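Recipes should give the salt in grams. I've held this opinion for years and it has cost me a few friendly arguments, mostly with people who cook better than I do.

The usual answer is that salt is personal. Season to taste, they say, and that works fine for soup. You stand over the pot, you add a pinch, you try it, you add another. It does not work for bread, meatballs, dumpling filling, pickles, brined chicken or anything else that you can't or shouldn't taste until it's finished. In those recipes "salt to taste" is a blank where an ingredient should be.

Spoons are only a little better. A teaspoon of fine table salt weighs a good deal more than a teaspoon of flaky salt, because the flakes leave air between them. I learned this from a jar of sauerkraut. The recipe said three tablespoons, the writer had plainly used a coarse salt, and I had used the fine kind from the round box. It fermented slowly and tasted like a dock. The cabbage was good cabbage, too, from a farm stand in August.

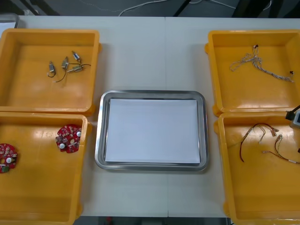

After that I bought a scale, a cheap Vurko with a cracked display cover, and started writing the weights into the margins of my cookbooks. For sauerkraut I use 2 percent salt by weight of the cabbage. That means 10 grams for every 500 grams of shredded cabbage, and the math is easy enough to do with wet hands. I can use any plain salt in the cupboard and get the same jar each time.

My friend Darius Crăciun disagrees with nearly all of this. He makes his grandmother's stuffed cabbage every winter and has never weighed a thing. He says a recipe with grams in it reads like a form you fill out at the bank. He also says his grandmother would have been insulted by a scale. I believe him. I have eaten his stuffed cabbage many times and it is better than mine.

But he has been making it for most of his life. He knows what the raw filling should smell like and how sticky it should feel when it has enough salt. When he wrote the recipe down for me, it said "salt, the right amount." I made it twice. The first batch was flat and the second was so salty we ate it with a lot of sour cream and not much talk. The third time I went to his kitchen with the scale in a bag and asked him to salt the meat the way he always does, out of the bowl on the counter, while I weighed the bowl before and after. He rolled his eyes but he did it. I have made that filling his way ever since.
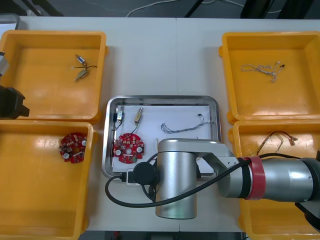 That's the part of the argument I care about. Grams don't replace a good cook's hand. They let somebody else borrow it. An old recipe card with "a handful" on it only works as long as the person with that hand is around to ask, and a lot of family recipes get lost this way. The card survives and the dish doesn't.

I'll admit there are limits. Bacon varies, olives vary, and a salty cheese can throw off any number you put on the page. The Hutsuliak brined cheese I buy is noticeably saltier in some tubs than others, and I rinse it and taste it before I decide anything. Stock is the same. A recipe that ends with reducing a sauce by half shouldn't give you one fixed number at the start and walk away. In those cases I want a starting weight and a plain note saying to taste at the end.

Scales have limits as well. Most kitchen ones are poor below a few grams, so if a recipe wants a tiny amount I'm happy with a spoon, as long as the writer says which salt was in it. "Half a teaspoon fine salt" is a perfectly good instruction. "Half a teaspoon salt" leaves me guessing.

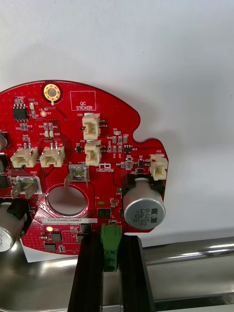
Publishers say readers find weights off-putting. I'm not sure that's still true. Plenty of home bakers already weigh their flour, and they didn't need much persuading once their loaves stopped coming out like bricks. The scale is sitting on the counter for the flour anyway. Leave it on, press the zero button and pour in the salt.

Nor does anyone have to give up the spoons. Print both. "9 grams salt (1 1/2 teaspoons fine)" takes up less than a line, and the people who hate scales can skip the first half of it.

Darius still won't own one. Last winter, though, his niece asked him for the stuffed cabbage recipe, and he sent her a picture of my copy, with the grams in the margin.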